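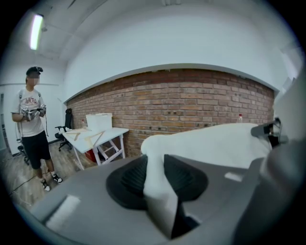

The Back Room at Sakgate, Brick and All

Welcome to the page for our big room at Sakgate! We got the keys in April and have been grinning about it ever since. It's a workroom first and foremost, so expect office chairs, cables on the floor and people on their feet in sneakers, and we wouldn't want it any other way. Notes are by Sunita Abernathy, with corrections from Åsmund Lundgren, who measured everything twice.

The brick wall
Red-brown brick, running right across the back of the room. We fell for it on the first visit and stopped looking at other places that same afternoon (sorry, Skjelbred, your loading dock was lovely too). Åsmund spent a whole evening reading up on mortar and now has opinions. We've agreed that no shelves go up on the brick until everybody has had their say, so don't hold your breath.

The white wall
Plain white next to all that brick, and the two look wonderful together! I wanted to paint it green for a while. I lost that vote, and I've come around — the white makes the brick look even redder.

The floor
Light brown planks with a wood look. It's easy to sweep and comfortable to stand on for a long session, and a chair rolls across it beautifully. The whole place comes to 1,284 square feet by Åsmund's tape, with roughly 800 of that in this room. The rest is the hallway, the kitchenette and a closet we're still arguing over.

The seating
A tall black office chair by the end of the brick, with a black base on casters next to it. Black wheels everywhere, it's practically our house style. The chairs came from the Mito clearance for 40 dollars apiece, and I'd buy them again tomorrow. Good backs, quiet wheels, and they tuck away fast when somebody needs space to move around.

What people wear
Whatever they like! Black cap, white T-shirt with red lettering, black shorts: that's a perfectly good outfit for the back room, and a pretty typical one once the weather warms up. Comfortable shoes are the one thing I'd really push for.

Still to come
Better lighting over the far corner, some hooks for bags, and a proper rug for the kitchenette end. Åsmund has his eye on a long bench from Avidex, too, and keeps leaving the catalog open on my desk. I'll add more to this page when the hooks are up.

Page updated 2021-05-06 | © Sakgate | Contact | Back to top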